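Subject: Re: [linduvell-users] Wrong volume units after label import

On the Linduvell list, a member at Cletberg wrote:
> We imported 300 drink records from the old Grurden export and the
> volume column came through empty for 139 of them. The source file has
> values for all of them. Is this a known problem with the importer,
> or do we need to clean the file first?

It is a known problem. The importer splits the volume field on a space. If the number and unit are written together, the parser finds no unit and drops the whole value without a warning. Release 23 has the same behavior.

Most bottled water is printed without the space, and whoever typed the Grurden records probably copied the labels as they stood. A typical case, 550ml: 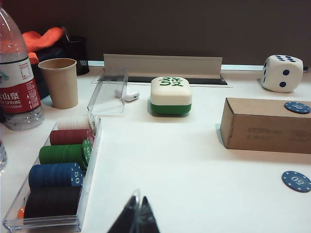 Workaround

1. Export the volume column to a plain text file, one value per line.
2. Insert a space between the last digit and the first letter. Any editor with pattern replacement can do it. Leave the decimal points alone.
3. Check for full-width digits in records with Chinese product names. They look the same in some fonts but the parser rejects them.
4. Reimport with "update existing" turned on. Otherwise you get 2 copies of each record.

The Chan branch has a patch that accepts both forms. It still fails on multipacks such as 6x330ml, so keep those in a separate file for now. I expect it to be merged in March.

Please send the importer log if any rows are still empty after step 4.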